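Teaching a machine to fold the wash

The Susus office in Selthorpe is on the upper floor of a building that used to sell carpets. There is a bell, but it doesn't work, so Solène Renaud came down the stairs to let me in. It was June and the windows were all open.

Renaud runs the data side of the company. Most of what Susus does is laundry. It wants a robot that can pick clothes up, turn them the right way out and fold them, and it has been at this for two years. The robot is called Foron. It has two arms and stands in the back room behind a strip of yellow tape.

The open day drew 24 people, mostly students, along with a few managers from hotels on the coast. Romain Moulin, the lead engineer, gave the first talk and kept it short. He said shirts and towels were coming along well. Jeans were still giving the team trouble.

"Denim is heavy and it has opinions," he said. "You grab the waist and the legs go somewhere else."

Foron learns from recordings of people. The company sends out a hand-held gripper, named Fahmy after the street where the first one was built, with a camera mounted on it. People use it at home, on their own beds and sofas, and do the chore the way they normally would, only with two plastic fingers in place of a hand. Renaud said the homes matter as much as the clothes. A robot that has only seen a clean white table gets lost when there is a suitcase in the corner and sun coming in on the sheets.

She showed us recordings on a big screen, stopping now and then to take questions.

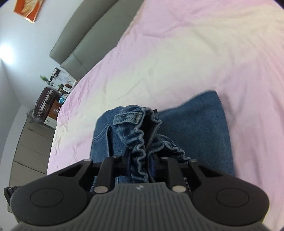 The Fahmy gripper holds a pair of jeans by a fold of denim on a bed with a pink sheet.

One of the hotel managers asked why the person hadn't picked the jeans up by the corners. Renaud said people are told very little on purpose. Susus wants the clumsy grabs too, and the second tries. A grip near the waistband is common, she said, and the stitching there gives the software something to find.

After lunch we were allowed to try it ourselves. The gripper is wider than I expected and my wrist got tired fast. I was given a pair of jeans and a folding table, and it took me 17 tries to get one leg to lie on top of the other. Moulin said that was normal for a first day. A student next to me did it in seven.

Foron's turn came at three. It folded a towel, slowly, then another. On the jeans it took hold of the waist, lifted, and stopped with both legs hanging. Moulin reset it and it stopped again in the same spot. On the third run it got one fold done and put the jeans down crooked, and people clapped.

Susus plans a trial in a hotel laundry next year, starting with towels only. Renaud would not say which hotel. She is still looking for people to record at home, and she had a sign-up sheet by the door on the way out.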